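5 min read

Trurnumeck Works Band Music Library: Progress Report to Gradis
Prepared by Pin-yu Au

This report covers the second stage of the grant, from the day we moved the sheet music into the back room at Lungate to the end of April. The short version is that the music is dry, most of it is in folders, and we are two months behind the schedule I drew up last fall in what I can only describe as a good mood.

The move itself went fine. We have shelves, a door that locks, and somewhere to sit.

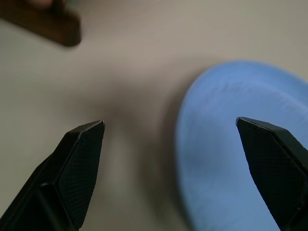
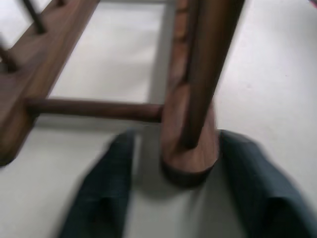 Lungate, April

Readers at Gradis who are new to the file may want a reminder of what they are paying for. The Trurnumeck Works Band played at company picnics, retirements, parades and a great many funerals until the factory closed and took the practice hall with it. The band kept playing for a while in a church basement. The music went to whoever had a dry garage, and in several cases to people who only believed they had one. We are bringing it back together, listing it, and making the playable part of it available to school and town bands that can't afford to buy new.

Sorting

We promised to sort and folder 200 titles in this stage. We have done it, although I should explain what a title is, as this took up more of the winter than I would like. A march has a name, usually. It also has a set of parts, one for each chair in the band, and a conductor's score if the conductor ever gave it back. When all of these are in one envelope, that is a title. When the second cornet part is in one garage and everything else is in another, that is also a title, but it takes longer.

Of the titles in folders, 11 have no solo cornet part. This is the part with the tune in it. I have talked to several former solo cornet players and every one of them suspects the others. I am keeping an open mind and have asked them all to look in their piano benches.

The tubas, by contrast, returned everything. Their parts are clean, complete and in order, and in one case ironed.

The catalog

We moved the list from my spreadsheet into Majali in February. Majali is built for libraries and would like each item to have an author, a publisher and a year. Our items tend to have a first initial, a coffee ring and the words "TAKE SECOND REPEAT OR ELSE" in red pencil. After some back and forth I set up a field called "written on it," and this has become the most used field in the catalog. It holds fingerings, weather, the score of a baseball game, complaints about tempo, and a recipe for baked beans spread across the third clarinet part of a hymn. We have kept the spelling as found.

The search page works if you know the exact name of the piece. Making it work for people who know only how the piece goes is outside the scope of the grant, though I have been hummed at over the phone several times since we put the number on the poster.

Condition

Mold was the main worry in our last report. It was less widespread than we feared and more interesting to smell. The affected parts were kept apart from the rest, dried slowly between sheets of blotting paper, and brushed off outdoors. A small group of waltzes could not be saved in any form a person could read. I photocopied what was left and we have put the copies in the folder, mostly as a courtesy to the waltzes.

Tape turned out to be the bigger problem. For years the band fixed every tear with whatever tape was nearest, and the glue has gone brown and spread into the notes. Taking it off safely is slow work that needs training, so we are leaving it alone for now and scanning around it.

Money

We are under budget on boxes and over on photocopying, by $200 in each case, so the two lines have canceled out without any help from me. With your permission I would like to leave them that way and not draw attention to it beyond this paragraph. The dehumidifier was bought used and sounds like a bus, but the room stays where it should.

What is late

The lending agreement is late. The draft came back from the lawyer with the word "music" defined across most of a page, and the school band directors I showed it to signed it without reading, which I took as a bad sign. A shorter version is being written.

The open rehearsal is also late. We had planned to have former members read through some of the recovered marches in April, but the only evening everyone could make was the evening of the high school concert, where half of them have grandchildren. It is now set for June. There will be a solo cornet part for every piece on the program, even if I have to write them out from memory of the humming.

Next stage

We will finish the hymns, start on the concert pieces, and lend the first sets to two town bands by fall. I would also like to ask whether part of the travel line can be used to collect a filing cabinet from a barn, contents unknown, owner very keen to see it go. A quote from the hauler is attached.

Comments

tubaretired: It was my wife who ironed them. Please put that in the record.

Marchlover: Is the one that goes dum da-da dum DUM in there? We played it at every picnic.

secondcornet_58: I have looked in the piano bench. Nothing. Ask the other fellow.

This site uses cookies to remember your settings. Accept / Manage choices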